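We use cookies to improve your experience on this site. By continuing to read you accept our use of cookies. Accept | Settings

Visit report: how Brikside looks after its hand-held grippers
By Yabsira Tsegaye

In July 2021 I went with my colleague Ibsa Moges to visit Brikside, a small company which collects manipulation data with hand-held grippers. We have started the same kind of work at Zilow, and our grippers break too often. I asked if we could see how they set up and maintain one pair, and Lemlem Ambaye, who manages the work there, kindly said yes.

The workshop is on the second floor above a printing shop. It has one long bench, a cabinet with spare parts and a whiteboard where each pair has its own line. They write the pair number, the date of the last pad change and the initials of the person. Pair 11 was the one we followed. Its line was the longest on the board and part of it was written on the wall next to it.

Getachew Lencho does most of the repairs. He took the left gripper of the pair and opened and closed it slowly near his ear. He listens first for a dry joint, and then he holds the two fingers closed against the window to see if light comes through between the pads. If there is light on one side only, one of the linkages has become loose, and the finger is leaning. At Zilow we always changed the pad when this happened. I now think we threw away many good pads.

The bolts at the joints should be tightened in small steps, going from one side to the other and back. Getachew does not use the electric screwdriver for them. He tightens until the finger stops moving under its own weight and then goes back a very small amount. After this he makes a mark with paint across the bolt head and the arm, so the next person can see if the bolt has turned. The paint is scraped off when the grippers go out for recording.

The pads are a different matter. Fabric is hard on them, especially anything knitted, and the threads collect in the texture of the pad. They are cleaned with a soft toothbrush and a little alcohol after every session, also when they look clean. Ibsa asked if water and soap is enough. Getachew said that they tried it in April and the glue under the pads became weak, so he does not recommend it.

Lemlem also explained the part of the setup that takes place on the table. The same objects are used again and again while the operator gets used to a newly repaired pair: soft things first, because they forgive a bad grip, and brushes later.

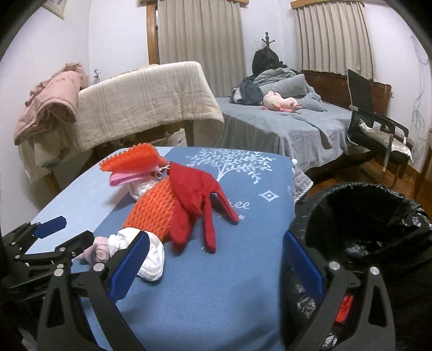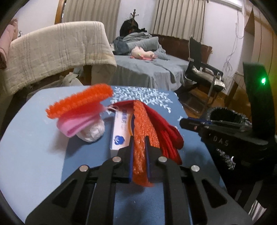

After a repair, the pair must be calibrated again. This was the part I understood least before the visit. The operator opens the fingers completely, closes them completely, and repeats it with a flat block of known width between the pads. The software, which they call Kwok, compares the openings with the values from the previous calibration. If the difference is more than 2 steps on their scale, the gripper goes back to the bench. Wondimu Admasu showed us the record for pair 11. The fully open value had been 441 in the last three calibrations, and he was clearly proud of it.

He also showed us a bad one. Pair 6 had lost its value little by little over several weeks, and no operator felt it in the hand. The reason was a worn washer which costs almost nothing. They order them from Prernlow in bags of 236, a number that Wondimu could not explain to us, and change all the washers of a pair at the same time.

We asked what breaks most often. I expected to hear the camera or the cable, but the answer was the linkage on the side of the stronger hand. Right-handed operators close the right gripper much harder, also when the object is light. For this reason they train new people to close until the object does not slip and then stop. Lemlem thinks this training saved more parts than any repair.

Some small things I wrote down for our team: keep the two grippers of one pair together, also when only one is broken. Write the date on a new bag of pads. Do not put a gripper down on its fingers. Put a cloth on the bench, so that a fallen bolt does not roll away.

The visit was planned for two hours and we stayed almost four. Getachew gave us a set of used linkages, so that we can practice the bolt tightening on parts which do not matter. Ibsa will make a board like theirs for our five pairs, and Wondimu promised to send the calibration sheet when he has removed their internal notes from it.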